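Asunto: Re: [taller-bimanual] Desfase entre brazos y criterio de descarte
Fecha: 26 de mayo de 2018
Lista: taller-bimanual, club de robótica Flarkska

Respondo por partes al mensaje anterior, con recortes.

> En las sesiones de doblado el brazo derecho llega tarde al
> punto de agarre. Nosotros lo achacamos al bus, pero al bajar
> la frecuencia de consigna el retraso no cambia.

No es el bus. Si lo fuera, el retraso crecería al cargar los dos brazos a la vez, y en los registros es el mismo con el izquierdo parado. Lo que sí cambia entre un brazo y otro es el filtro de la consigna: en el fichero de configuración del derecho quedó el valor de las pruebas de apilado, con una ventana de 25 muestras. El izquierdo tiene 3. Poned el mismo valor en los dos y repetid la medida antes de tocar nada más.

Para medirlo, mandad un escalón pequeño solo a la muñeca, con el codo bloqueado por software. Si movéis el codo, la flexión de la estructura entra en la medida y no hay forma de separarla.

> ¿Se descartan los episodios en los que la pinza coge dos
> capas de tela en lugar de una?

Depende de la tarea. En extender, sí. En doblar por la mitad, no, siempre que el pliegue final quede dentro de la tolerancia. Marcadlos en la columna de observaciones con el código que ya usamos para agarre múltiple, porque el grupo de Ginstead los filtra por su cuenta y necesita distinguirlos.

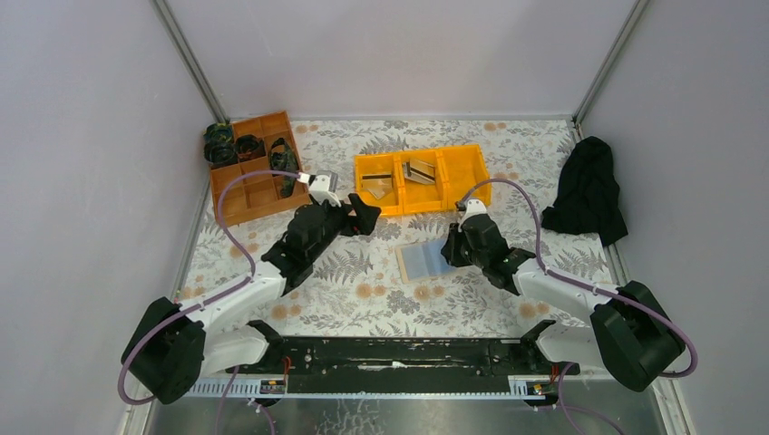 De los 1.112 episodios que hay ahora en el servidor, los de la primera tanda no llevan ese código. Los estoy revisando a mano y los subiré con la misma numeración. No renombréis nada en esa carpeta mientras tanto.

> El fondo estampado nos da falsos bordes en la segmentación.
> ¿Se puede volver al mantel liso?

Preferiría que no. Con el mantel liso el detector acertaba casi siempre, y al cambiar de mesa dejaba de funcionar. La variación del fondo está en las bases de la prueba de julio y conviene llegar con ella resuelta. Dos cosas que podéis intentar:

1. Sustituir el umbral fijo sobre el gradiente por uno calculado por ventanas. Los motivos impresos tienen contornos cortos y cerrados; el borde de una prenda es largo y casi recto. Filtrad por longitud antes de ajustar líneas.

2. Restar una captura del mantel vacío, tomada al principio de cada sesión. Solo sirve si la tela no se desplaza, así que hay que fijarla por debajo y comprobar la posición cada vez que se cambian los objetos.

La segunda es más rápida de programar y falla peor. Yo empezaría por la primera.

> La biblioteca Grodon no compila con la versión nueva.

Confirmado. El cambio está en la cabecera de cinemática, que ahora espera radianes en los límites articulares. Hay un parche en el repositorio del club, rama bustamante, pendiente de que alguien lo pruebe con los 2 brazos conectados. En simulación pasa todos los tests, pero la simulación no comprueba los límites de la muñeca, que es donde dio problemas la otra vez.

Queda abierto el asunto de los cables. El criterio para los nuevos es dejar holgura suficiente para el giro completo de la muñeca y volver a sujetarlos en el antebrazo. Quien cambie una brida, que repita después la rutina de recorrido completo a velocidad reducida y anote el resultado en la hoja del brazo correspondiente.

Adjunto en el repositorio el script de la medida del escalón. Los parámetros están al principio del fichero.

--
Coordinación técnica, taller bimanual
Club de robótica Flarkska
Para darse de baja, enviad un mensaje vacío con el asunto "baja" a la dirección de administración de la lista.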